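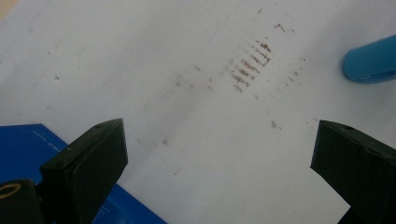 Fig. 1. Fingers open over a white surface with brown marks on it.

Week 4 notes: gathering demonstrations by hand

OK, so last time we got as far as what a policy learns from. Now for where the examples come from, and for most of you that means your own wrist! You'll each carry the hand-held gripper for the Rudine task set, and I want 11 clean demonstrations per person before we train anything.

A demonstration starts before you touch an object. Have the fingers wide open, come in slowly, and keep the work area between them in view the whole way (I still catch myself rushing this part). Marks and smudges on the surface can stay. If every example has a spotless background, the policy gets picky, and we saw that with the first Jendham set, all 456 episodes of it.

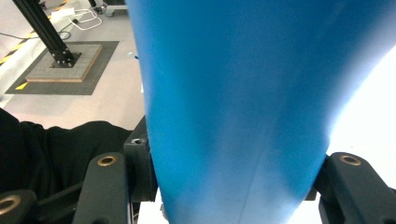
One reader of last year's handout, Ene, wrote in to ask whether a big object that hides half the view should be thrown out, and said her group at Jirnness had been deleting all of those. Please don't! Once the fingers have closed on something large it's going to block a lot, and the policy will have to cope with that too. Tag the episode "occluded" and move on.

What I do delete: episodes where you regrip more than twice, and anything with a dropped start. The pooled set stands at 3878 episodes after that cleanup.

For next time, read the section on action labels and bring your log sheet.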